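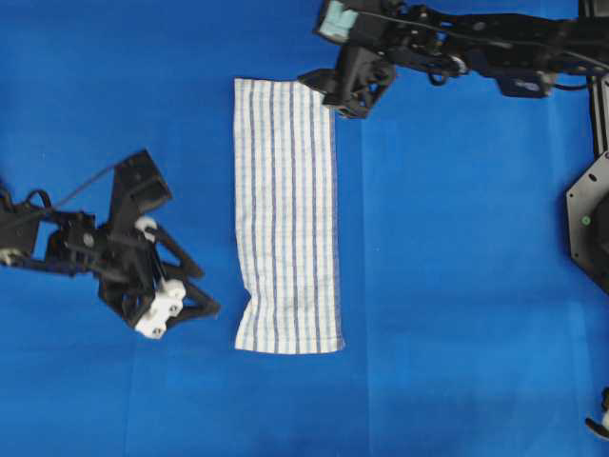
Ticket 1858
Subject: Quote for second towel cell – what must be ordered before October
Opened by: Grevside, equipment planning
Status: Waiting for supplier
Priority: Normal

Dear support,

We are preparing the budget for a second two-arm cell for towel folding. The quote from Trenerik is on my desk, and I have questions before I can send it for approval. I write them in one ticket, I hope it is allowed.

First, the grippers. The quote has one pair per cell and no spare fingers. In our present cell we replaced fingers 3 times since we began, and each time the cell was standing until the parcel came. I would like to see a price for spare fingers as a separate line, so that it can go to the consumables budget and not to the investment.

Second, the work surface. We use blue covering on the table because light towels are easy to find on it. The covering gets creases, and then somebody must smooth it or change it. Is there a fixed surface in the same color, and what does it cost? I did not find it in the price list.

Third, the delivery time. The quote says 16 weeks for the arms, but only 6 for the table and the mounts. Can the smaller parts be held back and sent together with the arms? We have no storage room for them – the last time they stood in the corridor.

Update, 9:40
I checked the old invoices. The cables were invoiced separately in the first order and they are missing completely in this quote. Please confirm if they are now included in the price of the arm.

Update, 14:15
Our production side asks that we also compare with the Galalari offer. It is lower for the arms, but it has no installation and no training. I have put both offers in one sheet and left the installation line open until I hear from you. The blue material at our cell has a diagonal crease and its border is uneven at one side, so please treat the surface question as a real one.
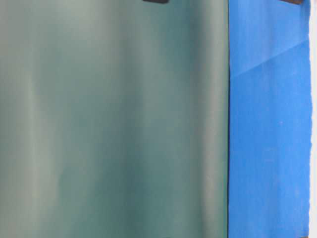

Nic Aodha: The cables are included now, so you can remove that line from your sheet. For the spare fingers I will send a separate price. I would order two sets per cell, and the same fingers fit your present grippers. We can ship everything together if you write it on the purchase order. A fixed blue surface is not in our list, I must ask the workshop.

Update, 16:05
Thank you, this is clear. I will write the combined shipping on the order. Please keep the ticket open until the price for the surface is here.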